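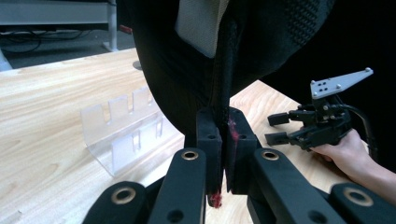
Rain until ten, so I gave the morning to the bags. There are too many of them and they have lived in the hall closet since we moved to Gesstead, one stuffed inside another. I cleared the table and took them one at a time. The black one came first, the one with the cream panel near the top and the patch of mesh to one side. I had forgotten it had a strap that narrow. It's woven, black like the rest, and against the pale wood of the table it looked better than it ever does on its hook. I went over the seams and found them sound. Keep.

The green Altum backpack is finished. The zipper went in November and I said I would replace it, and I have not. A repair was quoted at 50 dollars, and I paid 30 for the bag. I cut off the buckles, put them in the button jar, and threw out the rest.

Two cotton totes went in the wash. The gray duffel smells of the basement and is hanging on the back porch with baking soda in it. I don't expect much.

Found in pockets: a Kidbridge bus transfer, a pencil, some foreign coins, the spare key I paid to have copied last spring. The key is now on the nail by the door where it should have been.

Soup for lunch. Afterward I wiped down the closet shelf and put up four hooks, spaced by eye, and one is low. It can stay low. The black bag has the first hook and the totes will get the next when they are dry. The shelf is for the suitcase and nothing else.

Did not get to the shoes. Read 30 pages in the evening and went to bed early with the window open a little.

Notebook > House > Closets and Shelves

Recent entries
The low hook, continued
Shoes, finally
Walk out to Ağca and back
What was in the button jar

This site uses cookies to remember your settings. By continuing to read, you accept their use.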